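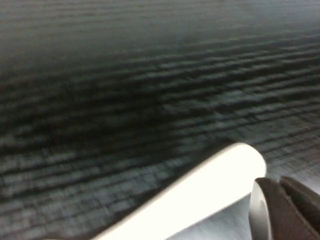

Häufige Fragen zum Vormachen mit Plika

Muss ich programmieren können?
Nein! Du führst den Arm von Hand oder steuerst ihn per Fernbedienung, Plika zeichnet mit.

Wie viele Durchgänge braucht eine Aufgabe?
Fürs Besteck-Einsortieren haben wir bei Valtier mit 300 angefangen, 275 davon waren brauchbar. Inzwischen liegen 1.612 im Archiv — und es macht immer noch Spaß.

Darf auf dem Tisch noch anderes liegen?

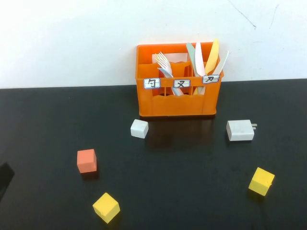
Ja, unbedingt! Würfel, ein Netzteil, was gerade da ist. Verschieb die Sachen zwischen den Durchgängen, aber lass den Besteckkasten am Anfang an seinem Platz. Messer gehören ins Fach mit 刀, Gabeln zu 叉, Löffel zu 勺.

Ich habe danebengegriffen. Löschen?
Bitte nicht gleich. Wenn du ruhig korrigierst und das Teil doch noch ins Fach bringst, ist das oft eine richtig schöne Aufnahme.

Hand oder Fernsteuerung?
Probier beides! Für enge Fächer mögen wir die Fernsteuerung lieber, da ist kein Arm vor der Kamera.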